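Notebook, Dresham bench
Apr 19, 2018
Hand-held gripper, demos for the sorting task
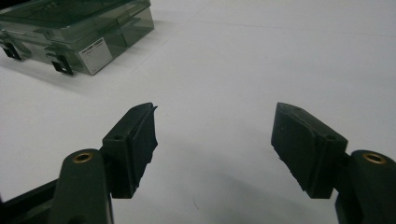

View from the gripper camera, fingers open over the white table. Compartment box upper left.

Goal for today was to get a clean set of hand demos for the pick-and-place into the tray, and to decide whether the pads need replacing before the Hulora arm gets the same fingers.

Pads first. The lower edges of both are ragged. The left one looks torn along the bottom and has a thin sliver sticking out at the top tip. The right one is blockier. I had been treating them as a matched pair and they aren't. When I close slowly on a flat part, the left pad touches first at the top and the part turns a little before the right one catches it. By hand I correct for this without thinking. The arm won't, so every demo I record has a small wrist correction in it that only makes sense with these pads.

Brass-colored inserts in the finger arms have no play that I can feel. Linkage opens and closes evenly. Leaving all of that alone.

Procedure, same as the January sheet apart from the start pose:
Start recording with the fingers open and held still over the table for two seconds.
Move in, close, lift straight up, pause.
Carry to the tray, lower until the part touches, open, back off.
Stop recording only after the fingers are fully open again.

The pause after the lift is new. Without it the segmenter merged the lift and the carry on a lot of the January takes and I had to split them by hand.

Recorded 117 takes. Kept 100. Of the 17 thrown out, nine were tracking loss, all of them when I swung the gripper too fast on the way back from the tray. Five were my fault (opened early, part dropped short). The other three I stopped partway when the part slid out from between the pads, and I want to look at those again before deleting them. If the parts slip for me they will slip for the arm, and it might be worth keeping a few failed grasps with a retry at the end. Ashton Te Moana is in favor of this. I am less sure. Last time we mixed retries in, the policy learned to hover.

Tracking. The plain white top is a poor surface for it. There is nothing on it to lock on to, and when I get low the fingers take up most of what's left. Having the storage box at the edge of the view helps a lot. I tried ten takes with it moved off the table and tracking got worse right away, so it went back to its old spot. Those ten are in the 117 and account for six of the nine losses. The trouble with relying on it is that the policy may start using the box as a landmark too. For the next session I'll put down the printed mat from the Gemar setup and do half the takes with the box and half without.

Lighting was fine. Soft and even, only a faint shadow between the fingers. I didn't touch the exposure.

Wipe the table before the next session. There was a thin fiber or hair on it near the middle, below the gap. It's too small to matter to anything, but I'd like the background clean before we use any of this as reference.

Remote control comparison. Did a short run on the arm through the Grimshaw controller, same task, same tray position. 44 takes in an afternoon, and I was tired by the end of it. Hand demos are much quicker and the motion is smoother. What remote control gives us is that the arm can certainly do whatever was recorded. With the hand gripper I catch myself tilting the wrist in ways the arm can't reach, mostly on the far side of the tray. Ran the reach check over the 100 kept takes: 12 have at least one pose outside the limits. Flagged, not deleted. They may be usable if the tray moves closer to the base.

Also noticed that my remote control takes all approach from straight above and my hand takes nearly all come in from the right. If the two sets go in together I expect it to average them and do something silly in between. Keep them in separate folders for now, train on hand demos only, and use the remote takes as a check.

Total across all sessions should reach 2,000 before we train the long version. We are well short of that and I don't want to make up the difference with worn pads. Plan is to swap the pads and call everything up to today the old-pad set.

To do
Cut two new pads from the same sheet, same thickness, square lower edges. Measure both before gluing.
Write the pad change into the log header so the sets don't get mixed.
Look at the three slip takes frame by frame.
Ask Ashton whether the reach check can run live and beep. Would save throwing out takes afterward.
Mark the tray corners on the table with tape. I moved it once by accident and had to put it back by eye.

Data copied to the shared drive under dresham_sort_hand. Gripper is back on its hook, battery on charge.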